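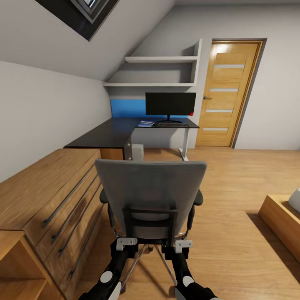 McIntyre said the money had never left the building. He said it twice, the second time more slowly, so that the stenographer could get it down.

"It left on paper," he said. "On paper it went to Tosh, and from Tosh it went to Werirau, and Werirau lent it back to us. The cash sat in the same account the whole time."

Dana Pruitt wrote that on her pad and underlined the word lent. She had been a tax examiner for eleven years and had heard the arrangement described by four people at Wodumus, each of whom used a different verb. The controller had said placed. The woman from treasury had said parked, then asked to change it to placed.

"Who owned Tosh?" she asked.

"Dronero owned Tosh."

"And who owned Dronero?"

McIntyre looked at his lawyer, who was reading something and did not look up.

"I was told not to worry about that," McIntyre said.

The air conditioning had been off since noon. It was August and the building shut it down by floor to save on the electric bill. Dana had taken her jacket off and hung it on the door. The lawyer kept his on.

She slid a stack of invoices across the table. There were 32 of them, all from Tosh, all for advisory services, and all signed by Clifford McIntyre in the same blue ink. She asked him what advice Wodumus had received.

"General advice."

"Did anyone write it down?"

"There was a binder."

"We didn't find a binder."

"It was a green one," he said. "It was on the shelf behind Gail's desk. I don't know what happened to it after they moved us upstairs."

Dana made a note to ask about Gail. She had not come across a Gail. She went through the invoices one at a time, reading the number and the amount aloud and asking if that was his signature, and each time he said it was. It took most of an hour. Somewhere past the middle he began saying yes before she had finished reading the amount, and the lawyer put a hand on his sleeve.

They took a break at 3. McIntyre went down the hall for water and came back with a paper cup for her too, which she thanked him for and set on the windowsill. He asked if he could stand for a while, on account of his hip. She said that was fine.

"I ran the mail room when I started," he said, facing the window. "We had roughly 400 people then. I knew what came in and I knew what went out. If it was heavy, I knew who would need a hand with it."

"Mr. McIntyre," the lawyer said.

"I'm only talking."

"I'd like you to only talk when there's a question."

Dana asked the stenographer if she was ready, and then she asked how a man who had run the mail room came to be signing for a company's outside advisers.

He thought about it. He said they had needed two officers for the form, and one of the two had quit that spring, and somebody upstairs had remembered that he was already a notary. They gave him a title and a raise of ninety dollars a week. The papers came to him in a folder with yellow flags where his name went. He signed by the flags. After a year or so he had read one of the folders through, start to finish, at home, at the kitchen table, and had not understood it. He read it again and did understand it.

"What did you do then?" Dana asked.

"I signed it," he said. "It was due in the morning."

The lawyer closed his file.

"And after that one?"

"I went on reading them. I made copies of the ones I read."

The stenographer's hands stopped and started again. Dana turned to a clean page. She asked him how many copies he had made, and the lawyer said that he would need a minute with his client, in private, and that he would need it now.

She took her pad and went out to the hall with the stenographer, and they stood by the elevator. Through the glass she could see the lawyer leaning over the table and talking fast. McIntyre had sat down again. He was nodding, but he had taken his car keys out of his pocket and put them on the table by the invoices.

"He has them in the car," the stenographer said.

Dana said she thought so too. She looked at the clock over the elevator and worked out how long it would take to get a subpoena signed, and whether the judge would still be in the building. Then she went to find a phone.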